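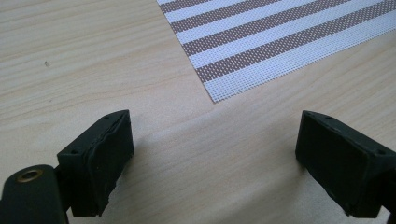 Two Grippers, One Tabletop

The Illevham workshop has spent much of June comparing two hand-held grippers intended for household tasks. The first, from Bronison, uses smooth, hard finger pads. The second, assembled under the Susska project, carries rubber-lined fingers on a simple two-sided mount. Both were tried on the same furniture, with the same goods, by the same operators.

Flat textiles proved the hardest class. A cup or a box offers sides to close on, whereas a placemat lying flush with a table offers only an edge. Operators were asked to approach from a corner, lower the fingers to the wood, and close at a fixed speed. In all, 324 attempts were recorded over 12 sessions.

The rubber-lined fingers performed better on woven mats, particularly when the approach was low. The Bronison pads released objects more cleanly and were easier to wipe down between sessions. Neither gripper was reliable on thin paper.

Wear is a separate matter. A lining with an uneven edge can still hold well, but it meets the table at a slightly different point each time, and the workshop now inspects pads before every session.

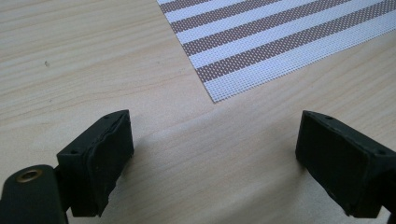 What Comes Next

The Czerwiński controller, which adjusts closing force during the grasp, will be fitted to both grippers later this summer. Trials will begin with mats and napkins and move on to folded towels. The workshop expects to need about 2 weeks for setup and calibration. Results will be published in full, including the failed attempts.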